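Our Story – Mullwood Chicory & Grain Drinks

Hi, I'm Ingeborg, and I roast chicory for a living (yes, that's a real job!).

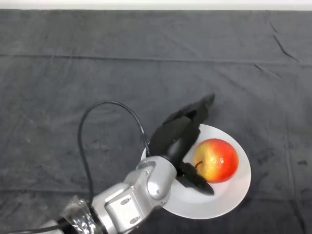
I got into it through my grandmother's kitchen, where the evening cup was always chicory and barley with hot milk, and you were allowed to have it even if you were six. When I gave up coffee I went looking for that taste in the stores and couldn't find anything close. So I bought a secondhand drum roaster, set it up in the garage and smelled like burnt toast for most of a year.

My first decent batch was number 104. I still have the notebook! Botond Rácz tasted it, asked for a second cup and then asked if I needed a business partner. There are still just the 2 of us on the roasting side, plus Nusrat Hettiarachchi, who packs the orders and answers your emails a lot faster than I ever did.

We make three blends now. Didix is the dark one, pretty bitter, lovely over ice. Softić is mostly barley with a bit of roasted fig, and it's what I drink at night. Bronda is somewhere in the middle and takes oat milk really well. They all come in 16 oz bags, and none of them has any caffeine. Barley does contain gluten, so if that's a problem for you, go for Didix, which is straight chicory root.

We close the roastery for part of August so Botond can go fishing, and orders pile up a little after that. Wholesale questions go to Nusrat too, and she'll send samples if you tell her what kind of milk you steam!

Share this page | 3,113 shares | 16 comments

We use cookies to keep your cart working. Accept | Settings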